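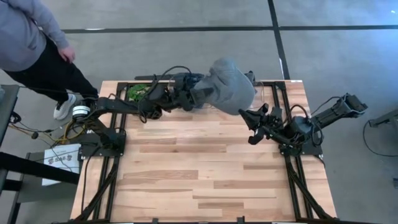

Checking the cables and joints on a two-arm table

Once a week, before anybody starts a long session, I like to give our two-arm table a slow and friendly going-over. It takes less time than a cup of coffee, and it has saved me from plenty of grumpy afternoons, so please don't skip it just because everything ran fine yesterday!

1. Start with a piece of cloth. Let the left gripper hold it over the middle of the table, and bring the right gripper close without touching. Something soft and gray is fine (a knit hat works as well as a rag). Leave the arms holding still and watch for a minute. If the cloth slowly sinks, one of the joints is sagging, and you should write down which.

2. Take the cloth out, park both arms, and switch off the power. Wait until the joints go slack in your hand – hold the forearm while you do this, or it will drop.

3. Now follow each cable with your fingers, from the base out to the wrist. The loop over the left arm wants to stand up in an easy arch. If it has gone flat or pulls when you bend the wrist, loosen the tie and feed a little more through.

4. Check the bolts where each base meets the side rail. Snug is plenty. Hazel Lindgren once leaned on the wrench and stripped one, and we spent a whole morning drilling it out.

5. Have a look at the small green board on the forearm. Blow the lint off gently and press the plug home with your thumb. Cloth work makes a surprising amount of fluff.

6. Tidy the floor. Wires like to creep toward the base, and so do shoes.

7. Power up again and run the slow wave, 10 times for each arm. Listen for clicking, especially at the elbow.

We swap the finger pads every 200 hours, and sooner if they feel shiny. Spares are in the Virard drawer, and if you take the last pair, kindly tell Dilek Toprak so she can order more.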